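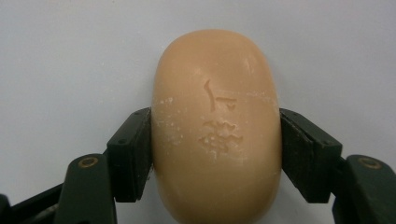
Bar soap held between both pads, view from the gripper camera.

1/ Budget thread for next year's hand-held gripper order. Two quotes in, Sinaveo and Rendinari, both valid until the end of June. Posting the line items we argued over, in the order they came up. Prices in US dollars, no tax.

2/ Scope is one table and one operator using both hands. That means two grippers, two cameras, two sets of markers, cables, stands, rail. We already own the rail and the table. Everything else is open.

3/ Pads first. Both vendors quote the gripper with one set of pads included and list replacements as "on request." Ask for the price in writing before you compare totals. Sinaveo came back at $20 a pair. Rendinari wanted to sell us a complete finger assembly for $142, same wear surface, plus an arm and bushings we don't need.

4/ We budget pads as a consumable, same line as tape and paper. Scuffed edges are cosmetic up to a point. We swap when the inner face no longer sits flush on a curved object. Bar soap is a decent check: rounded flanks, waxy surface, and residue that ends up on the pads.

5/ Fasteners. Count the screw sizes on the drawing. The Rendinari finger uses three sizes, the Sinaveo finger one. Put a bag of each on the order. Small screws bought later, singly, with shipping, cost more than the pads they hold.

6/ Brass inserts in the arms stay on the requirements list. Threads cut straight into plastic do not survive many pad changes. Rendinari offers a cheaper arm without inserts. Struck from the quote.

7/ Cables. Each gripper needs its own run with enough slack to clear the forearm through the full reach, and a spare of the same length. Total for ours, with strain relief: $200. Neither quote included spares. The Nordin cable kit fits both models but check which way the connector exits. Straight connectors stick out and get bumped. We are buying the angled version.

8/ Stands and floor. Measure the footprint with the legs open. A tripod beside the table takes more floor than the catalog drawing suggests, and the cables under it need a route. We are adding floor cable covers this year, one line, low cost. Should have been in the last budget.

9/ Marker plates. Get two spares per side. Ask if the plate is keyed or if it can go on rotated. If it can go on rotated, someone will do it, and you lose the recordings until it is noticed. Sinaveo's is keyed.

10/ Table surface. We price white paper by the roll. Cheap, wide enough to cover nearly the whole top, and you replace the sheet between sessions. A fitted mat was quoted at several times the yearly paper cost and would still need washing. Current layout, both grippers, small bowl in the middle:
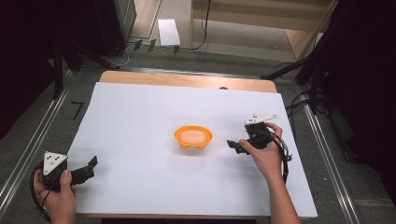

11/ Test objects. Own line, small number, and keep it. Soap, plastic bowls, anything soft that will be used up or get dirty. If it has no line it gets charged to office supplies and you can't reorder the same item six months later.

12/ Calibration. Sternbridge does it on site or by mail. By mail is cheaper and takes the pair out of use for the whole turnaround. We have no third gripper, so on site. If you run more than one table, a spare unit plus mail-in service probably wins. Do the math for your own schedule.

13/ Where it stands: $2,000 held back for consumables and spares, separate from the hardware line so it can't be absorbed by a price increase. Hardware is leaning Sinaveo on pad price and the keyed plate. Rendinari has the better camera mount and the shorter lead time.

14/ Open items: Sinaveo lead time in writing, Rendinari pads sold without the arm, warranty terms on the jaw linkage from both. Will add to this thread when the revised quotes arrive.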